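Vandham workshop opens doors to show hand-held gripper work

VANDHAM, 2021-01-15 - Residents got a look at how robots are taught to handle everyday objects on Friday, when Uvel held an open afternoon at its Sepúlveda Street workshop. The company let in 17 visitors, split into small groups and wearing masks.

Uvel trains software for robot arms by having people do the tasks first. Workers hold a gripper with a camera on it and carry out a job at a table, such as picking up a part or putting it in its place. The recordings are then used to train the arm. Staff have made 3,437 of them for the current project, called Dura, which began in May.

Casimiro Pacheco, who runs the workshop, led the demonstration. He opened and closed the gripper over a white tabletop and then handed it to anyone who wanted a turn.
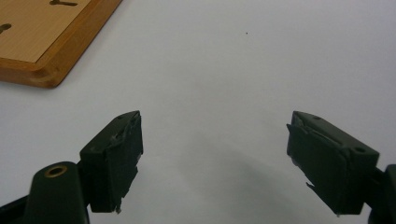
Most people found it harder than they expected. Visitors were told to move slowly and to keep the fingers in view of the camera - a recording that loses sight of them is thrown out. Each turn lasted two minutes.

"You stop thinking about your hand after a while," Pacheco said. "The first day, everybody squeezes too hard."

He said the padding on the fingers takes most of the wear and has to be replaced often. The workshop is trying a tougher material, but he did not say when it would be ready.

Several visitors asked about jobs. Pacheco said Uvel has 6 people making recordings and plans to hire 2 more this year. No experience with robots is needed, and training is paid.

A second open afternoon is planned for the spring. Places are free but must be booked through the front office.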